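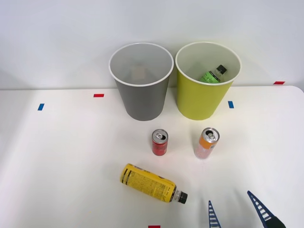 How much is Ovberg planning to spend on the sorting arm for the Hundgate drop-off center?

The town has set aside $2,247 for the arm and its gripper, with a further $400 a year for upkeep and spare parts, and the town council will be asked to approve both sums in March.

Anyone who has carried a bag of cans and bottles down to Hundgate knows the long counter at the back of the building, and knows too how quickly it fills up after a holiday. For a good while now there has been talk of getting some mechanical help for the people who stand there and pick the cans from the bottles by hand. The talk has finally turned into a line in next year's equipment budget, and it has been a pleasure to hear how many people have stopped by to ask about it (some of them with firm opinions on what the arm should be called, which we will leave for another week).

The plan was put together by Nives Orlandini, who looks after equipment purchases for the town and has spent a good part of the winter reading price sheets. She is asking for a small tabletop arm of the kind that picks up one item at a time and sets it down in the proper bin. It would work on a short stretch of the counter, and the staff would go on handling everything else just as they do today.

"We are a small center and I wanted a small machine," she said. "I would much rather start with something we can pay for outright, learn how to live with it, and then come back to the council when we know what we are talking about."

Two offers came in. The first, from a supplier called Undard, covers the arm, a gripper with soft fingers, and a day of training for the staff. The second, from Brandão, came with a lower price for the arm by itself, but the gripper was listed separately and so was the training, and by the time everything had been added together there was very little between them. Orlandini is recommending Undard, mainly on the strength of the training day and the promise that spare fingers can be ordered one at a time.

Spare fingers may sound like a strange thing to fret over, but they take up a fair part of her report to the council. Gripper fingers are the part that touches everything, and at Hundgate everything means sticky soda cans, bottles with the last inch of juice still in them, and the odd jar that should have gone somewhere else entirely. She expects to replace them regularly and has counted on it in the yearly $400. 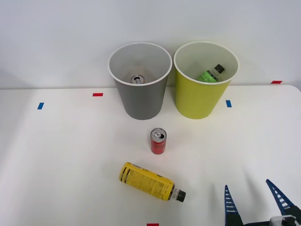
The rest of that yearly sum would go to cleaning supplies, colored tape for marking out the work area, and a little held back for whatever comes up. Power is already available along the back counter, so there is no electrical work in the budget. There is no new furniture in it either, although the staff have asked whether the counter could be raised a touch while everyone is thinking about it, and Orlandini says she has passed that along to the buildings office with her blessing.

Payment would be made in stages. Undard asks for 50 percent with the order and the remainder once the arm has been set up and accepted. That word "accepted" gave the council's budget group something to chew on at their last meeting, and they have asked for a plain written list of what the arm has to be able to do before the second payment goes out. The draft list is short. It asks that the arm pick up a can that is standing, pick up a bottle that is lying down, place each in the bin chosen for it, and stop at once when somebody presses the button.

There was a friendly but quite lengthy discussion about speed, which is not on the list. A few members felt it should be, and wondered whether it made sense to buy a machine that might well be slower than a practiced pair of hands. Orlandini answered that she does not expect it to win any races in the first year, and that what she is hoping for is some relief during the dull stretches of the afternoon, when the same person may have been bending over the same counter since lunch. Nobody's hours are being cut in the plan, and she asked that this be written into the minutes, which it was.

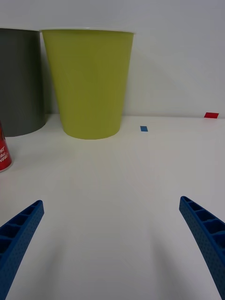 Open gripper fingers on the white tabletop, with the red can and the two containers at left.

If the council says yes in March, the order can be placed right away. Undard has not given a firm delivery date, and Orlandini would rather not guess at one in print. The arm would be tried first on a corner of the counter while the center is closed to the public, and only moved to its regular place when the staff are comfortable with it.

Residents who would like to read the full report can ask for a copy at the Hundgate front desk, where there is also a comment sheet on a clipboard. Comments left before the council meeting will be handed over together with the budget papers. The center's opening times stay the same for now, and bottles and cans can be brought in as usual, rinsed if you can possibly manage it, with the caps left on.

Recent items
Hundgate center gets new rain gutters
Budget papers: where to find them
Ovberg library looks at a second book scanner
What goes in which bin, a reminder
Council meeting moved to the upstairs room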